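Brake Pad Wear and Pedal Feel on an Older Hatchback
Auto Tech 2, final project report
Group: Karla Cárdenas, Ching-wen Tang, Tiburcio Cortés
Shop partner: Rodley Garage
Turned in Friday, July 7, 2023

What we did

Customer complaint was a soft pedal and a squeal at low speed. Car is a small hatchback that belongs to the shop, they use it for parts runs. We got to pick between this and a clutch job and picked brakes, less time on the lift. Question for the project: does the soft pedal come from the pads, the fluid, or something in the lines? Our guess going in was fluid.

Background

Quick version. Pedal pushes a piston in the master cylinder, fluid goes out to the calipers, calipers squeeze the pads on the rotors. Fluid doesn't compress much. Air does. So if there's air in the line the pedal travels further before anything happens. Old fluid also takes in water, which lowers the boiling point, but that shows up more on long downhills than in a parking lot.

Squeal is a seperate thing. Usually the wear tab touching the rotor, sometimes just dust or a missing shim.

Method

Wheels off, all 4 corners. Measured pad thickness inside and outside at each wheel. Looked over the hoses for cracks and wet spots. Tested the fluid with strips. Then bled the system in the order in the shop manual, farthest wheel first, and did the pedal test again with Tiburcio pushing every time so the foot was the same. After that new front pads, slide pins cleaned and greased, and the bed-in stops on the back road behind Rodley.

We kept the pedal test simple. Engine running, ruler taped next to the pedal, push until it gets firm, write it down. Ching-wen wanted a real force gauge. Mr. Olvera has one but it was out on loan until the end of May and by then we were behind.
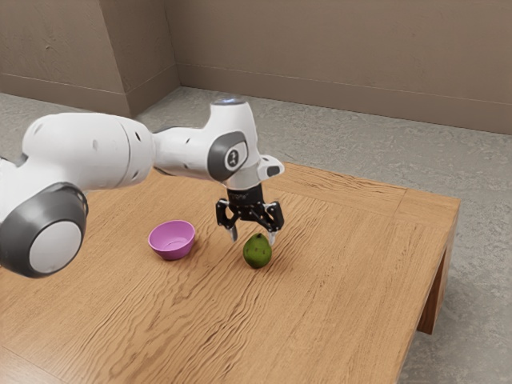
The front inside pads were the worst by a lot. Left front inside was down to the wear tab, and the outside pad on the same wheel still had more than half left. That pointed to a stuck slide pin. Lower pin on that side would not move by hand, had to be worked out with penetrating oil and a lot of twisting. Boot was torn. Right front was worn too but evenly. Rears fine, we left them alone.

Fluid strip came back in the "replace" range. Color was dark tea. Air came out of the left rear line when we bled it, a few good bubbles and then clear. The other three had none that we saw.

Results

Pedal travel got shorter after bleeding, before we touched the pads. Got a tiny bit shorter again after the pads and pins. So most of the soft feel was air, which means we were half right, because we said fluid and the fluid was bad too but we can't split old fluid from air with the way we did it. Should of measured in between. We flushed and bled in one go.

Squeal gone after the pads. Checked it on the bed-in drive and again next class.

Cost

Parts came to $72. That is front pads, fluid and one pin boot kit. Pads were the Varik ones, the Pakzad set was on back order. No labor since it was us.

Odometer was not recorded at the start, our mistake. Mr. Olvera says check it again in 2,000 miles and see if the left front is wearing even.

Problems

Lost most of a class to a rounded bleeder screw. Use the six-point socket, not the open wrench.
Karla's first set of pad numbers was in inches and the rest in millimeters. Fixed in the table.
Brake fluid on the fender, washed off right away, paint looks ok.

Still to do

Somebody should replace the left front hose. It isn't leaking but there are fine cracks by the fitting. Told the shop. Thanks to Refugio Olvera for the lift time and to Hằng Khổng for checking the torque on the caliper bolts. Pad table is stapled to the back.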